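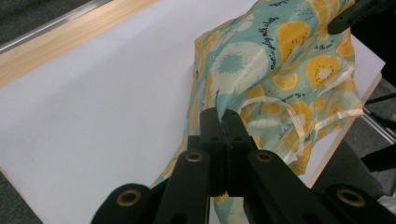

May 2026, bench notes, Korkis room

Rewrote the handling rules for thin bags. The February version was written for boxes and it shows. What we work to from now on:

Pinch a fold, never a flat layer. Fingers closed on the material before any lift. If the bag slides, open fully and start over – no dragging it back with one finger.

Handle straps stay as they fall. No straightening between takes. Karpenko asked for this and I agree, the tidy bags made the set look easier than it is.

Hand speed limit is 80 mm/s within reach of the table, and no more than 60 seconds per take. Past that, stop and mark it as a timeout. Do not trim it to fit.

3 failed pinches in a row on the same bag: swap the bag. Creases get set and it stops being a fair try.

Check the finger plates and the pivots on the arms at the start of each session. Wipe the plates with a dry cloth only. The Plalier sheet says alcohol is fine but it left a film on ours.

Target is 600 takes for the Atine batch. Failed takes count if they are labeled, unlabeled ones don't.

Open: whether two hands on one bag needs its own rule. Right now it falls under "shared object", written with rigid parts in mind. Also need a line on torn bags – keep or toss?

Old sheet is still taped up by the door, take it down.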